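HOME STORAGE AND HOUSEHOLD STOCK
Unit 6 handout: Dry goods, and why the pantry advice you have read is mostly wrong

Read this before the session. Bring something you own too much of, in its package. Spaghetti is fine, and half the room will bring it anyway.

1. Where the advice comes from

Most of what gets said about storing pasta, rice and beans comes from people who sell containers. The Wammont catalog, which some of you were given last term, spends 17 pages on jars and half a page on reading a date stamp. I would reverse that. A jar is a nice object. It also removes the date, the cooking time and the list of ingredients from the food, and then you have to buy a label maker to put some of that back.

The usual claims for decanting are that it keeps food fresher, that it saves space and that it lets you see what you have. Take them one at a time.

Freshness: dried pasta in a sealed package, kept dry and out of the sun, does not need rescuing. Once the package is open the claim gets better, though a clip does most of the same work. If you have pantry moths, that is different, and a hard container with a tight lid earns its place.

Space: round jars waste the corners. Square ones waste less, but tall spaghetti jars rarely fit under a standard shelf and end up on the counter, where they take up the room you were promised.

Seeing what you have: this one I half accept. But a lot of dried pasta already comes in clear plastic, so you can see it without moving it.

2. The pull-out

The exercise for this unit is called a pull-out. Take one kind of food, only one, and put every package of it on a bare stretch of counter. Do not sort as you go. Lay the packages side by side with the printed side up where you can. Long thin packages like spaghetti slide over each other, and a yellow one under a red one is easy to miss, so check underneath.

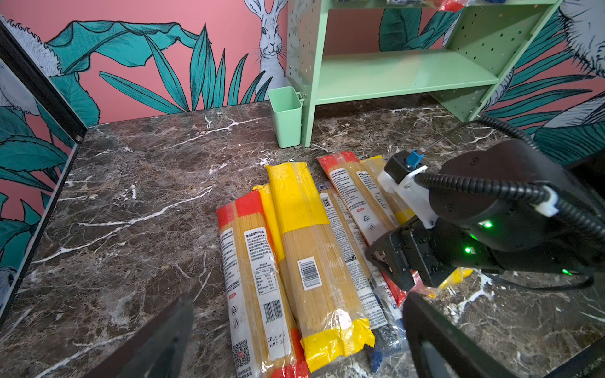 Fig. 1. Spaghetti pull-out on a marble counter, mint-green pegboard shelf behind.

Now look for the date, and notice how long it takes. On a package like the one at the far left of Fig. 1, the printed stamp has to compete with a nutrition table, a barcode and a QR code. Package design is not done for the person standing in a kitchen at 6 p.m. Nor do colors help as much as you would think. Red ends and yellow ends tell packages apart at a glance, but they say nothing about which should be eaten first, and students regularly sort by color and call it finished.

If a label is in a language you don't read, leave the label alone and find the digits. Check the order of day, month and year before you decide anything. Also check whether you are looking at a packing date or a best-before date. More good food is thrown out over that mistake than over any beetle.

3. Putting it back

Oldest at the front, newest at the back. Stores do this and it works at home too, provided the shelf is shallow enough that you can reach the back. On a deep shelf people drop the new package in front and the system is dead in 2 weeks. The Silley shelf plan (in your reader) assumes a depth that I have never met in a rented apartment.

Pegboard units get a lot of praise at the moment. The holes are good for hooks, and a horizontal shelf will hold packages lying flat. Whether the unit belongs on the counter is another matter. It takes up work surface, and I would want to see a month of real cooking in front of one before recommending it.

Open packages go in a separate spot, ends folded over and clipped. Never put an open one under a closed one.

4. How much is too much

The Enex guide suggests keeping up to 8 weeks of dry staples. No reasoning is offered, and it takes no account of how many people are eating or whether they like the food. Work from your own cooking instead. Write down what you used in March, or whichever month you can reconstruct, and stock for that - plus one spare package, not five.

5. For the session

Bring your notes from the pull-out, on one sheet of paper. Put down the food, each date as printed, and what kind of date you think it is. Add where the packages were kept before you took them out. If they came from more than one cupboard, say so, as that is usually how the duplicates got bought.

Reading: MacRitchie, the chapter on shelves. Skip the part on baskets.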